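Erlow Sorting Kit: Common Questions

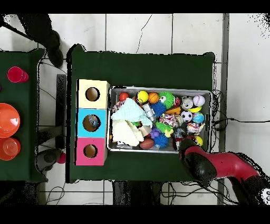

How long does setup take?
Plan on 16 minutes for the first session. After that, the saved table layout loads when you turn the controller on.

What comes in the kit?
The arm controller, the Jelell software license, a power supply, and two spare sets of finger pads. The arm, table, and boxes are sold separately.

Can I use my own objects?
Most customers do. Small balls, soft toys, and cans are all fine. Keep each item under 300 grams. Cloth takes more practice than hard objects, so add it later.

How many bins can I define?
Up to 6. Each one needs a name and a marked opening. Round openings should be wider than your largest item.

Does it work with the Mathur arm?
Yes, with the adapter plate. Order the plate with the kit or the ports won't line up.

What does the warranty cover?
Parts and labor for two years. Finger pads and cables are not included.

Where do I send a unit for repair?
Contact Hikance, our service partner, for a return number before you ship. Units that arrive without one go to the back of the line.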